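Boros Tables -- Questions We Hear Often

What oil do you use on the tables?
We use Brulora hard oil, two thin layers. It is made from plants and it has a light smell in the first days. After 12 days the smell is normally gone.

Can I put a hot pot on the table?
Please do not. The oil protects from water and from wine, but heat makes a white ring. Use a mat of cork or cloth.

My table has cracks. Is it a defect?
Small cracks are natural in solid wood, and they can open a little more in winter, when the heating is on. If a crack becomes wide enough for a coin, write to us and we will look at it together.
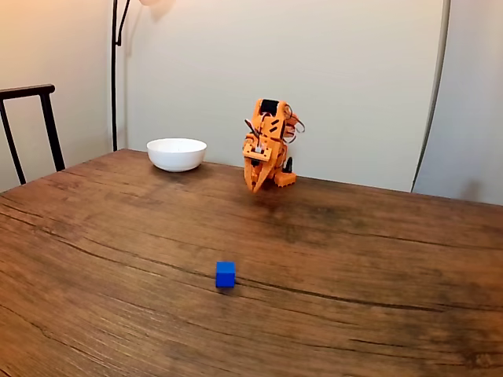
Wood grain with darker streaks and a long crack across the tabletop.

How often must I oil it again?
For a family kitchen, once in a year is enough. One can of oil costs 59 dollars and it is good for nearly three treatments of a medium table.

Which sizes do you make?
The standard length is 187 cm. Other lengths are possible -- please ask before you order, as the price is changing with the length.

Do you deliver to upper floors?
Yes, if the stairs are wide enough. Send us a photo of the stairs together with your order.

Who can I contact?
Tamara Bogdan answers all letters about care and repair. In April she answers more slowly, because the workshop is moving.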